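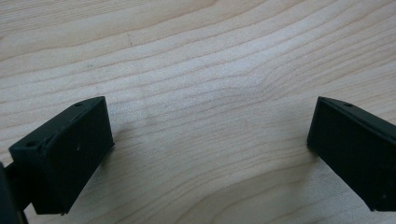 ¡Por fin está la mesa! Llevo desde julio prometiendo esta página a media familia, y entre que se me olvidaba y que siempre había platos encima, se me ha ido pasando. Así que aquí la tenéis, con todo lo que os he ido contando por teléfono a trozos (perdonad si repito algo, que a cada uno le he contado una parte distinta).

Os pongo en antecedentes. La mesa vieja, la de las patas torcidas, aguantó la mudanza a duras penas y después ya no aguantó nada. Apoyabas un codo y la sopa del de enfrente se iba de paseo. Yo quería una de madera clara, clara de verdad, porque el comedor da al patio y a las cinco de la tarde en invierno ya andamos con la lámpara encendida. Miré en Urnard, que me quedaba al lado del trabajo, y eran todas muy bonitas y muy oscuras. Miré también en Breltow y allí me enamoré de una de 428 euros que no cabía por la puerta. La medí tres veces, por si acaso encogía.

Al final acabé en el taller Dela Peña, donde Florante Calimlim me sacó al pasillo unos cuantos tableros y me los fue apoyando en la pared, uno detrás de otro. Yo no sé nada de madera, lo reconozco, pero cuando vi este dejé de escuchar. Tiene un tono rubio, entre crema y miel según por dónde lo mires, y unas vetas largas que van haciendo ondas como la arena cuando se retira el agua. Le dije que ese. Me preguntó si no quería ver los que faltaban y le dije que no, que ese.

**La veta**

Lo que más me gusta, y en lo que me quedo embobada mientras se hace el café, son las curvas. Las líneas van bastante tranquilas a lo ancho y de pronto se doblan y rodean una zona más lisa, redondeada, de esas que dibujan los anillos del árbol al crecer. Mi sobrina dice que es una isla. Mi hermano dice que es un huevo frito - cada cual ve lo que ha desayunado.

Un poco más abajo las líneas se oscurecen y se aprietan, unas curvas dentro de otras. Florante quería dejar esa parte hacia la pared y yo le pedí que le diera la vuelta. ¡Con lo bonita que es, cómo la voy a esconder!

**El acabado**

Tuvimos nuestras discusiones con esto. A mí el brillo de las mesas de salón de antes me da un poco de grima, y el mate del todo me parecía triste, como de pizarra. Se ha quedado a medio camino, entre mate y satinado, suave, y donde le da la luz la veta casi se borra y se ve blanquecina. De mantenimiento, poca cosa: un trapo bien escurrido y, si hay grasa, una gota de jabón neutro. Nada de estropajo, y esto va por quien yo me sé.

**La rayita**

Sí, hay una rayita. Finita, en diagonal, un pelín más oscura que lo demás, y cerca tiene un puntito que no sé si es de la propia madera o una mota de algo. Mi madre la encontró en ocho segundos, antes de quitarse el abrigo. A mí me da igual, y os lo digo ahora para que no me aviséis uno por uno cuando vengáis a comer.

**Las cuentas**

Como me lo vais a preguntar: 382 euros el tablero con el acabado incluido. Las patas son las de la mesa de mi tía, que estaban en el trastero desde hacía siglos, y solo hubo que lijarlas un poco y cambiarles los tornillos. La entrega la hizo el propio Florante con su primo, un domingo por la mañana, y subieron por la escalera porque en el ascensor no entraba ni en broma. Les saqué café y bizcocho, y estrenamos la mesa los tres de pie, con las sillas todavía amontonadas en el pasillo.

**Lo que falta**

Las sillas, precisamente. Las que tengo son cada una de su padre y de su madre, y aunque eso ahora se lleva, las mías no quedan modernas, quedan de sala de espera. Le he echado el ojo a unas de Arnus con el asiento de enea, pero quiero sentarme en ellas antes de decidir, que las de la otra vez eran preciosas y a la media hora no sentías las piernas.

También ando dándole vueltas al mantel. Mi madre insiste en poner uno de hule "para el diario" y yo me resisto, que para taparla me quedaba con la vieja. De momento vamos con salvamanteles de corcho y mucha vigilancia con el vino tinto. Si alguien tiene un truco para los cercos de los vasos, que me lo escriba, por favor, y el que venga primero que traiga postre.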